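Cellwood raffia twine, tan, 243 ft spool

I went through three other twines before I settled on this one, and I'm so glad I did! It's soft on the fingers, it knots without slipping, and it doesn't shed all over my apron.

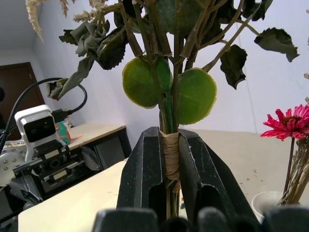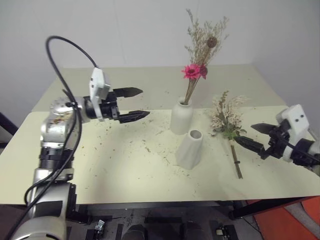

One spool lasts me most of a month (I'm heavy-handed, you may do better). Snip it at an angle and the ends won't fray as fast. $14 a spool, and I'll have the green back in September. Questions? Ask for Oi-ling Tsang at the shop.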